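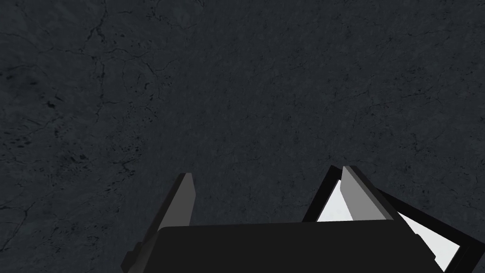
House rules for the simulated kitchen

I keep the rulebook for Desodano, our simulated home where two-armed robots practice chores before anyone lets them near a real sink. We put 3000 runs through it in January, and the rulebook is up to 21 rules now (sorry, team!). These are the ones I get asked about most, with a few stills from the wrist and head cameras.

Rule 2: Open hand before you travel. Fingers go wide before the arm moves to a new spot, and they stay wide until the target has been named in the log. I know it feels slow. Do it anyway!

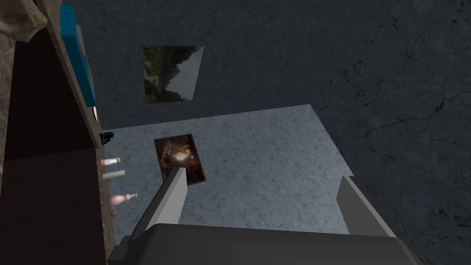 If the log names the wrong target, the run gets scrapped, even if the grasp would have been a beauty. I've argued with the folks at Aguiar over this one and I'm not budging – a clean grab of the wrong thing is still a fail.

Rule 7: Know what both hands are doing. One gripper can be busy over the counter while the other is empty, but the empty one stays up and open, clear of the table. No resting it on the wood, please.
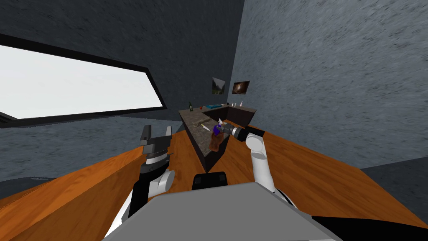

Rule 12: Sharp things count as obstacles

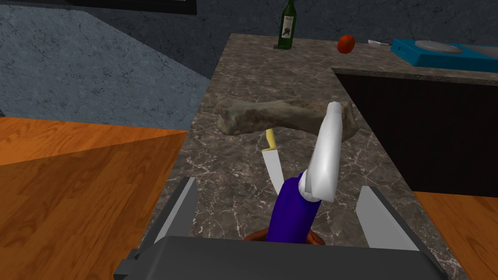

My favorite rule, and the one people grumble about. Any blade on the counter gets its own keep-out zone, whether or not it's part of the task. So with the purple-handled tool in the grip and that yellow-handled knife lying right next to it, the planner has to lift straight up before it goes sideways. We borrowed the idea from the Kiststead checklist and made the zone bigger.

Last updated March 11, 2018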